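4.2 按键与面板操作任务

在家庭与小型车间场景中，面板操作是一类容易被低估的任务。洗衣机、微波炉、台式检测设备以及各类控制盒都要求操作者在狭小区域内选中特定按键，并施加适当的力。与抓取和搬运相比，此类任务的运动幅度小，但对末端位置误差和接触力的容忍度很低。已有工作多将按键简化为单点到达问题，忽略了相邻按键误触、指尖打滑以及面板整体位移的影响。本节在Evlow仿真环境中考察这一任务，并讨论其结果在多大程度上能够说明机器胜任日常操作的能力。

任务设置如下。带有两指夹爪的机械臂面对木质桌面，桌面上放置多孔平板，待操作的控制盒位于平板之上，其朝向在每次试验开始时随机给定。控制盒不与平板固连，仅依靠摩擦保持位置，因此过大的侧向力会使其移动。策略的输入为单目图像与关节状态，输出为末端增量位姿及夹爪开度。训练数据包含3,000条仿真轨迹，其中300条保留用于验证。每个测试配置重复16次，单次试验限时83秒。

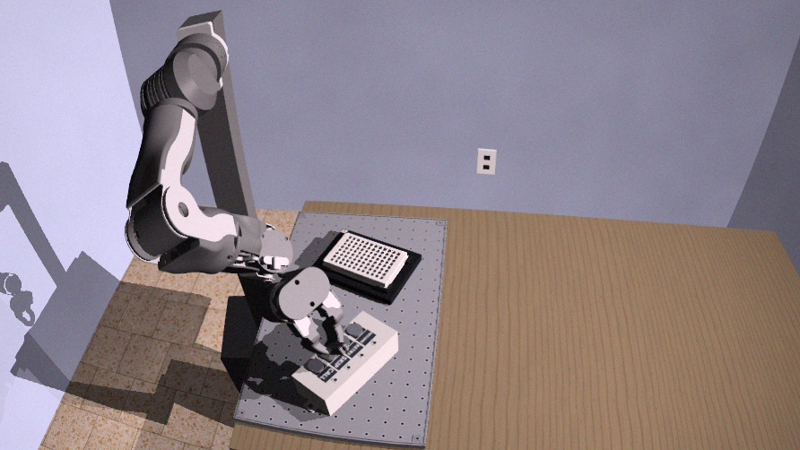
图4 Evlow环境中的面板操作任务。夹爪两指落在白色控制盒中部的按键区；后方黑色托盘内为微孔板。

成功判据由三个条件构成：目标按键的行程超过触发阈值；触发期间无其他按键达到阈值；控制盒的平面位移不超过预设上限。三者缺一即记为失败。我们未采用仅以指尖到达为准的宽松判据，原因在于该判据会把压在两键之间的动作计为成功，而在实际设备上这种动作往往产生错误输入。

对比的两种方法为Tollerlow与Wuler。前者在关节空间直接回归动作，后者先预测按键平面的法向，再沿法向生成下压轨迹。当控制盒长轴与平板边缘近似平行时，二者差异不明显。当控制盒斜置时，Tollerlow的失败集中于相邻按键误触，Wuler的失败则主要来自遮挡：夹爪接近面板后，目标按键被手指遮住，法向估计不再更新，残余误差直接进入下压阶段。加入腕部力反馈后，两种方法的位移类失败均有减少，误触类失败基本不变，表明后者的来源是定位，单靠力控难以消除。

此外，按键尺寸的影响大于控制盒朝向的影响。圆形大按键对横向误差较为宽容，成排的小方键则要求指尖中心落在键帽范围之内。两指同时下压时，有效接触面积进一步增大，误触风险随之上升。将夹爪闭合后以单侧指尖触键可缓解该问题，但会限制腕部的可达姿态。

上述结果仅适用于刚性面板和离散按键。薄膜开关、触摸屏与带有延时响应的按钮未纳入测试，仿真中的摩擦与回弹参数也未针对具体家电标定。按照Rawashdeh任务分级，本节任务属于单步接触操作，尚不涉及读取显示内容、判断设备状态以及误操作后的恢复。家务与车间作业中，按键通常只是较长流程的一个环节，单步成功率不能直接外推为整个流程的完成率。4.3节将把面板操作与物品放置串联，考察误差在步骤之间的累积。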